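3.2 Display form and stock rotation

Loose produce was sold at all three sites from tiered wooden racks in which sloped bins rise from the aisle side to the rear. The slope serves two purposes. It brings the whole surface of the stock into the shopper's line of sight, and it lets the remaining items settle toward the front edge as the bin is depleted. The second effect depends strongly on the shape of the goods. Round items move forward readily, while long pods tend to lock together and stay where they were laid.

Stock was assigned to tiers by the store and not by the authors. At the Pralau site, potatoes were held in the highest bin, green beans in the middle and tomatoes in the lowest, nearest the aisle (Figure 3). Ugwu and Ocampo, who carried out the site survey, noted that this order placed the item most easily bruised within the shortest reach – an arrangement the store had adopted in August after complaints about damaged fruit.

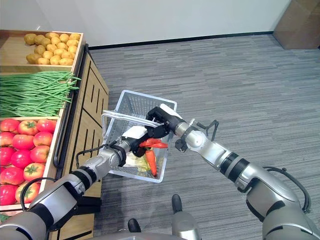

Vol. 3, p. 403

Figure 3. Tiered rack for loose produce, with shopping basket. Beans are laid lengthwise across the middle tier; a black metal handrail runs along the aisle side.

Beans laid parallel, as in Figure 3, occupy less depth than beans tipped in at random, but the ends of single pods may extend past the edge of the bin. Overhang of this kind was recorded as a minor fault under the Amato shelf protocol and did not lead to exclusion. Tomatoes were set out with the calyx attached. Their placement in rough rows was treated as equivalent to strict rows for the purpose of the handling score.

The basket was considered part of the display system, as it determines how goods are treated after selection. Wire baskets with a fine rectangular mesh retain small items that would pass through a coarser grid, and the contents can be checked from the side. Their drawback is contact pressure: leafy vegetables placed low in the basket rest against the wire and carry the load of anything added later.

In total, 3,278 item selections were logged, the last on 17/11/2024. Each was coded for tier, item type and number of touches before removal. Selections in which the shopper returned an item to a different bin were coded separately by Nwankwo and are not included in the touch counts – their treatment is discussed in Section 4.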